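8th May
By Edgars Petrauskas, Nollside Tenants' Union
Reading time: 3 min

Tenants question Fedoruk's "free" heating upgrade

The Nollside Tenants' Union is asking landlord Fedoruk to publish the full costs of its heating plan before anyone signs. The company says 119 apartments will get new boilers at no charge. The small print mentions a "comfort fee" of $4 a month, with no end date.
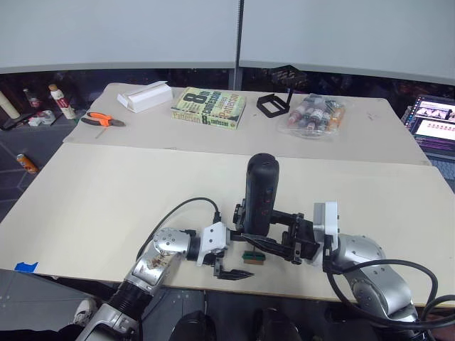
What the landlord promises

Fedoruk claims savings of some $300 a year per household. It has not said which homes it measured, or in what winter. "We have heard big numbers before - then the bills came," said union chair Volodymyr Lytvynenko.

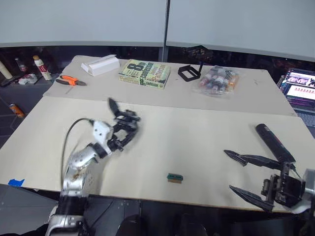
What tenants want

The union wants the contract with installer Skalis made public, and the fee dropped until the savings are proven. Fedoruk says it will respond in July. The union asked the same questions last year and got a brochure.

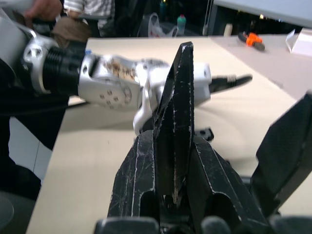
A black gripper, scuffed along its edges.

Contact: Ihor Maksymiv, press desk | © Nollside Tenants' Union | Back to top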